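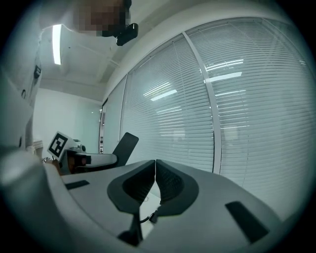
Mark Anthony Samonte remembers telling the others that a gripper you hold in your hand ought to be something a person can put together on a weekend, with a screwdriver and a borrowed soldering iron. He still gets quoted on it, mostly when a build runs into its second month.

About Clulta

Clulta is a shared workshop for people who build robots and robot parts on their own time. We rent the upper floor of the old Bemach building. Members have a key card and can come in at any hour. The loud tools go off at 10 p.m. out of respect for the neighbors.

We started as a group of friends working in our own garages and kitchens. Arsen Tkachuk had a printer, Mark Anthony had a bench and a good vise, and parts went back and forth between the two houses in a shoebox. When the shoebox stopped being big enough we signed a lease.

What we work on

Most of our shared effort goes into hand-held grippers. Ours have two soft fingers on a rigid body, and you carry them through a task by hand. Members have also built line followers, a seed planter and a camera slider.

The current gripper is called Sukix. The one before it, Seneviratne, was heavier and had a habit of stripping its finger screws. We keep one on the shelf for spare parts. Drawings for both are in the shop binder and on the shared drive, and you may copy and change them as you like. If you improve the finger mount, please put your version back in the folder with your name on it.

Our target is a set of parts under $200, not counting the camera. Fingers are test squeezed 1000 times before we change a drawing. It is dull work and we take turns.

Joining

Membership is $149 a month. That covers bench space, a storage bin, the printers and the hand tools. Filament and electronics are sold at cost from the cabinet by the stairs. You do not need an engineering background. You do need to take the tool safety session before using the saw or the lathe.

Open evenings start at 6:30 p.m. Come up the back stairs and ring twice, as the first ring is hard to hear over the dust collector. Bring your project if you can carry it. Street parking is free after 6.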